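Workshop notebook, August
Bench 4, dye and ink room, Pridton

Carrying on with the oak gall ink. Sum-yee's last batch (the one in the brown bottles, labelled Drerkum) has gone gritty at the bottom and needs straining before anyone uses it for the bookbinding class. I started a fresh one this morning so we have something to compare it against.

Galls: the bag Indrek brought back. Mixed quality. A good part of them have the small round exit hole, so the wasp has gone and the tannin is likely to be down. I picked those out and kept them in a paper bag for the dark brown dye, where it matters less. The whole ones are smaller, heavier and harder to crack. I used a hammer inside an old tea towel. The coffee grinder is not up to it and I would ask that people stop trying.

Crushed to pieces about the size of peppercorns. Finer than that and the straining takes all afternoon.

Method so far:
Galls into rainwater, lid on loosely, left on the windowsill for 8 days. Stirred morning and evening when somebody remembered. Mould came up on the fourth day, a grey skin, which I lifted off with a spoon. The old recipes seem to want the mould and Eglė thinks it helps turn the tannin over into gallic acid. I have no view yet. I left the second jar alone so that it could grow what it liked.

Strained both jars today through muslin, then again through a coffee filter. Jar one came out the colour of weak tea. Jar two was noticeably darker and smelled of wet leaves and a bit of vinegar. Kept separate.

Iron: ferrous sulphate from the Prulico tub. The crystals at the top have gone rusty and pale where the lid was left off. I dug down to the green ones. Please screw the lid down properly. If it has turned orange it is no use for this and will only make the ink brown from the start.

Dissolved the iron in a little warm water first and added it slowly. Jar one went purple-grey straight away and then a dull black. Jar two went darker, faster. Both look thin on the pen at first and deepen over a minute or so on the paper, as they should.

Gum arabic next. I used the lump kind, soaked overnight, because the powder clumps. Aurora asked how much, and the answer is that I add it until the ink stops spreading on cheap paper and stop before it starts dragging on the nib. For jar one that was 4 small spoonfuls of the soaked gum. For jar two I put in the same and it was too much. It sits up on the surface in a shiny bead and takes ages to dry. Thinned it with a splash of the gall water and it improved.

Paper tests. Written out with the Vanags dip pen, the fine nib, same line of text each time:

Cartridge paper: both good. Jar two blacker.
Laid paper: jar one feathers a little along the ribs. Jar two clean.
Printer paper: both feather. Not worth pursuing.
Offcuts of the handmade cotton: lovely, both of them, but the sizing is patchy, and where it is missing the ink goes straight through to the other side.

The cotton sheets were from the tray Stella sized with gelatine. The edges took it well and the middles did not. I think the bath had cooled too far by the time the last sheets went in. Worth doing again with the tray standing in hot water, and fewer sheets at a time.

Pinned one strip of each to the board by the south window with the top half under card, to see what the light does. The other set is in the drawer with the plan chest key. Will look at them again when the class is over.
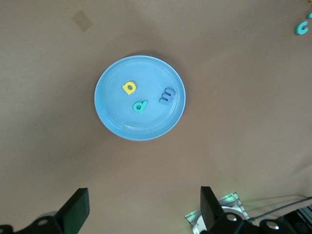

Acidity is the part that bothers me. Test strip says jar two is well down on the sour side, more so than jar one, and I would not want it on anything meant to last. The repair work upstairs should stay on carbon ink until we know more. Sum-yee suggested crushed eggshell in the bottom of the bottle. I have tried it in a small amount of jar one and it fizzed a little and then the colour went flat and greyish, so either too much shell or the wrong idea. Will try again with a pinch.

Clove: one whole clove in each bottle against mould. It does seem to work. The bottle without one, from the spring, has a raft of fluff on it.

The gritty Drerkum batch: poured off the top carefully and left the sludge behind. What came off writes quite well. The sludge dries very black and I have put it aside for Eglė, who wants to try grinding it up as a pigment.

Washing up. Iron and tannin stain the sink if left, so rinse straight away. Do not use the enamel jug for the iron again, there is a chip in the bottom and the solution has got at the metal. I have moved it to the plant shelf.

Still to do:
Label jar two with the gum quantity and the extra gall water.
Order muslin. We are down to the last piece and it is mostly holes.
Cut 20 nib-test strips for the class, cartridge only.
Ask Indrek which tree the galls came from, and whether there are more whole ones further up.
Weigh the galls next time before crushing. I forgot, so none of the above can be repeated exactly.

Windows locked, hotplate off at the wall. Left at 7.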